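3.2 Teaching the arm by hand and by remote control

We wanted a teaching setup that a student could put together in an afternoon and still trust the next morning. Our Undale arm has 3D-printed gray links and hobby-size servos, and it works over a large sheet of white paper marked in pencil. The marks give the person teaching the arm something to aim for, and they let us go back to a spot when a path needs to be shown again. All control electronics stay at the front edge of the table, close to the base (Figure 3).

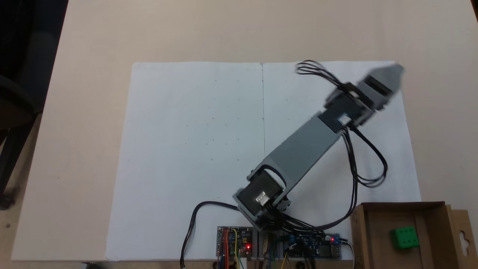
Oľga Procházka
Corresponding author; robot teaching and experiment design

Figure 3. The Undale arm over the marked sheet, in two poses. First view: the arm reaches toward the upper right of the paper, with a green cube in the open cardboard box at lower right. Second view: the arm extends toward the upper left.

Each task was taught in two ways. In hand teaching, the servos go slack and the teacher moves the links directly while the Hidis logger stores the joint angles. In remote teaching, the teacher stands back from the table and drives the arm with the Arruda hand controller, and the logger stores the commands as well as the angles. We kept the file format the same for both, so any path can be played back without knowing how it was made. This small choice paid off again and again!

We collected 169 demonstrations in May, giving 1,661 usable segments after trimming the pauses at either end. A demonstration was capped at 90 seconds. Seven teachers took part, and none of them had used the arm before. Every teacher began with hand teaching and then moved on to the controller, a fixed order that we come back to in Section 5.

What excited us most was how different the two kinds of path look. Hand-taught paths are smooth through the middle and messy at the ends, where teachers tend to let go of the arm a little too early. Remote paths are the reverse – jerky on the way over, then slow and very careful near the target. A model trained on both kinds picks up something useful from each, and we were delighted to see this even with short training runs.

Cable routing deserves a mention for anyone building a similar arm. The servo wires are left in wide loops so that the elbow can swing from one side of the paper to the other. In early trials we tied them down tightly, and the pull on the end servo showed up in the logs as a steady offset. Loose loops look untidy, but they cured it.

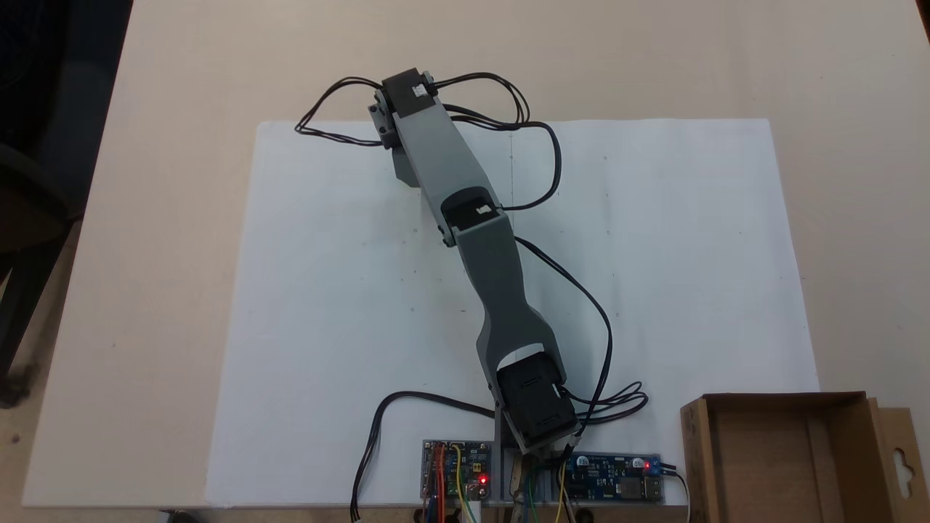 3.3 Cleaning and aligning the demonstrations

Raw recordings were passed through the Fullarent toolkit, which resamples every path to a common rate and marks the moments where a joint changes direction. We then lined up paths for the same task by these turning points.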